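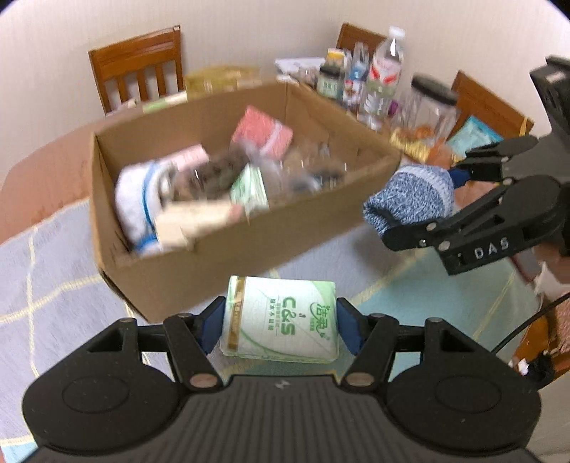 Support > Hand Units > Clivamano Pair > Set-up guide > Section 4

Last updated: January
Print this page | E-mail this page

4. First packing session with the pair

Read section 3 first if the units are straight out of the case. This section assumes both are charged and linked to the Findia hub, and that the hub light is steady. Blinking = not linked, go back.

4.1 Setting out the table

1. Clear a table you can walk round on at least one side. Kitchen table is fine.
2. Put a cloth on it. Patterned is good, tracking likes a pattern. Very shiny oilcloth, no.
3. Open box in the middle, flaps out of the way. Turned at an angle is OK and often easier on the wrists.
4. Small household things only. Tissue packets, rolled socks, folded cloths. Mix soft and stiff.
5. Leave ordinary clutter where it is, at the back. Jars and bottles don't need to go.

Note: max load per hand is 275 g. A full jar is usually over. Weigh it if unsure.

CAUTION: no glass held over the edge of the table.

4.2 Starting

1. Left unit in left hand, right unit in right. They look alike, so check the label inside the handle.
2. Hold both still over the box, jaws open. Wait for 3 short beeps.
3. Close both jaws fully, open fully. One long beep means the range is stored.
4. If no long beep, do step 3 again, slower. Still nothing, see 4.5.
5. Press record on the hub. The pair will not record from the handles unless you have the Taven pedal.

4.3 Picking up

1. Come at the item square on. Pads on the two side edges, not the flat faces, for anything thin like a tissue packet.
2. Squeeze until it stops slipping, then stop squeezing. Glossy wrappers need a touch more. Crushed packet = too much.
3. Knitted things: take a good thick bit of the bundle, with the lower finger under it if you can. A thin pinch at the edge tends to pull out.
4. Both hands may hold something at once. Let one go into the box before the other, they get in each others way otherwise.
5. Lift clear of the box wall before moving across.

Note: move at the speed you would pass someone a cup of tea. Fast swings blur the view and the hub will mark that stretch amber. Amber is still usable, red is not.

CAUTION: keep fingers, sleeves and necklaces away from the arms and pins while the jaws are moving. The jaw springs are strong enough to nip.

CAUTION: watch the cable. Run it behind your elbow, never across the box. If it snags, put the item down first and then free it.

4.4 Finishing a session

1. Jaws empty, both units held still, press stop.
2. Wait for the hub to say SAVED. Do not unplug before it does, you will loose the session.
3. A session stops itself at 900 seconds. Start a new one, no need to redo the range.
4. Wipe pads with a dry cloth. No sprays.
5. Units back in the case, jaws closed.

4.5 If something is wrong

No long beep: pads on crooked. Pull off, push back on till they click.
Item slips every time: dusty pads, or too heavy. See 4.1.
One hand missing from the playback: cable half out at the hub end.
Amber all the way through: slow down, or put another lamp on.
Beeps with no pattern: switch off, wait, switch on. If it carries on, contact the Khumalo service desk with the serial number from the case lid. Don't open the housings, it ends the cover.

Spare pads come in packs of 4. Change both pads on a unit at the same time, then repeat 4.2 from step 2.

Next: Section 5, Sending sessions from the hub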